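Can a Machine Do It Yet? Workshop and Kitchen Chores, Checked Again

Every September I go back over the chores on my list and ask the same thing of each one: would I hand this to a machine today? I love this job. I've been fixing, sorting and scrubbing things for most of my life, and I'd give away the dull parts tomorrow. So what follows is my own scorecard, with tips for whichever chores are still yours (most of them, sorry).

Floors

Yes, hand it over. A robot vacuum does a good job on hard floors and low rugs if you do your part first. Pick up charging cords. Tuck rug fringe under and hold it with a strip of carpet tape. Prop the chairs upside down on the table one night a week and let it run under there. And empty the bin every time, even when it looks half full, or you'll get a gray line of fluff by the back door.

Stairs are still a broom job. A dry paintbrush, two inches wide, gets the corners better than any vacuum nozzle I own.

Dishes

The dishwasher is a robot we stopped being impressed by, and it deserves better! Loading it is another matter. A plate, a whisk and a wine glass each need a different grip, and a person switches between them without a thought. I've seen arms load a rack of matching plates very nicely. I haven't seen one deal with my sink on a Friday night.

Tip for the meantime: load from the back to the front, forks mixed in with spoons so they don't nest, and run the hot tap before you start the cycle.

Laundry

Washing, yes. Drying, yes. Folding, not at my house. Cloth changes shape every time you touch it, and that's hard on a machine that wants to know where the edges are. If you hate folding as much as my family does, hang everything that will take a hanger straight from the dryer and fold only towels and sheets.

Sorting small parts

Now we get to the shop floor, and my favorite part of the list. Screws, washers, bottle caps, drill bits, all the things that end up in one coffee can. Picking up a small thing and dropping it in the right place sounds like a job any arm could do, and in a factory where every part arrives the same way up, arms do it all day. On a home bench it's a different game. The arm has to be pointed at the right spot over and over, and a small arm with light motors can be off by enough to miss a washer.

This is where careful setup earns its keep. You need a stiff frame, a backing that doesn't move, and marks you trust, so you can send the arm to a known place and see how far out it is. Gyu-bin Ma, who reads this page and builds arms at her kitchen counter in Onddale, told me she spent 4 evenings on marks and brackets before she asked her arm to lift anything. I believe it, and I'd say those were evenings well spent. 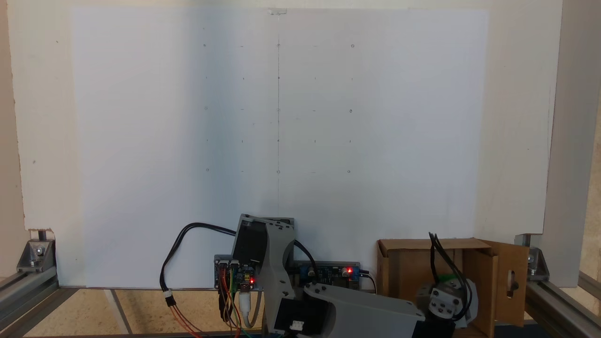
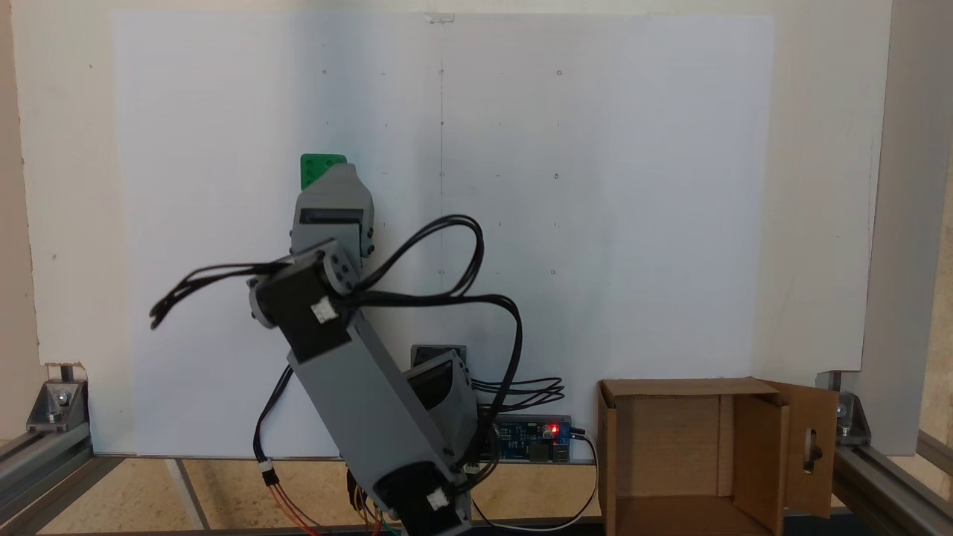
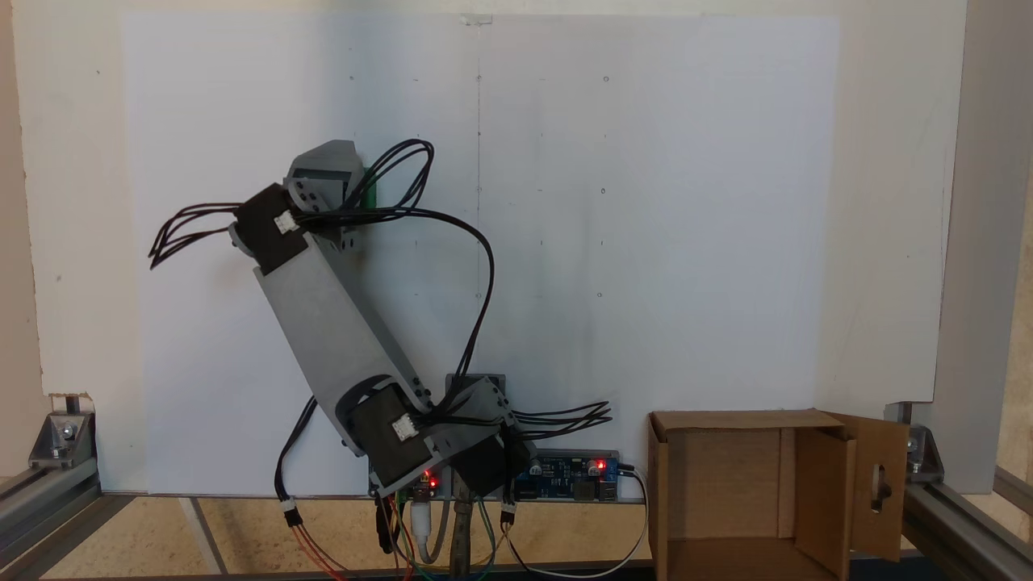 Bheki Maluleke
Home and Workshop Editor, The Plinby Page

Look at the paper in all three: a pencil line down it, small marks spread out on either side, a bit of tape at the top. You can borrow that idea for plenty of jobs with no motor in sight. When I hang a row of hooks, I tape a sheet of paper to the wall, draw the line first with a level, then mark off from the line. Mistakes get made on the paper, and the wall gets only the holes it needs.

More tips for anyone setting up a small arm, or any bench gadget with a lot of wire on it:

Leave slack in the cables, but leave it on purpose. Move every joint as far as it will go by hand with the power off, and watch which wire goes tight first. That's the one to reroute.

Bolt the base down before you measure anything. If the base can creep, your marks are worth nothing by lunchtime. Corner brackets are cheap and they don't sulk in damp weather the way glue does.

Label both ends of each wire. Masking tape and a ballpoint will do. I use the same trick behind the television.

Keep a box within reach. Cardboard is fine for a first try, and if an arm bumps it there's no harm to either one.

Start with something that's easy to grab and doesn't mind being dropped. A wooden block or a rolled sock is perfect. Save the washers for later!

So, would I hand over the coffee can? Not yet. I did a little race at my bench in Cutuvholm, me against an arm a friend had lent me for the weekend, with 100 mixed screws in a tray. I finished and made tea. The arm was doing well on the long ones and having a terrible time with anything that rolled. But it kept going after I'd sat down, and it never got bored, and I can see the day coming when I leave that job running overnight.

If you're sorting by hand, use a muffin tin. Pour out a small handful at a time on a light-colored towel (they don't roll on a towel), pull the biggest pieces first, and sweep the rest back in when you're tired. A magnet inside a plastic bag picks up steel filings, and you turn the bag inside out over the trash to drop them.

Wiping counters

Close, I think. Wiping a flat, clear surface is within reach of a decent arm. Clearing the surface first is the hard bit, same as with the sink. My own fix is a tray. Oil, salt, pepper mill and the spoon jar all live on it, and the whole lot lifts off at once.

Watering plants

Yes, and it's been yes for years. A timer and a length of drip hose beat me every summer. Flush the hose before the first use each spring and check the ends for grit. If you only have a few pots, a cotton cord running from a jar of water into the soil will see them through a long weekend.

Sharpening

Keep this one. Pull-through machines take off more metal than I like. A plain stone, a steady angle and a bit of patience will look after kitchen knives and chisels both. Color the edge with a marker first, and you'll see right away if you're hitting it.

Next time I'll go through the yard list, starting with gutters. Readers in Aguiar have already written to me about gutters, at length, and I plan to use every word.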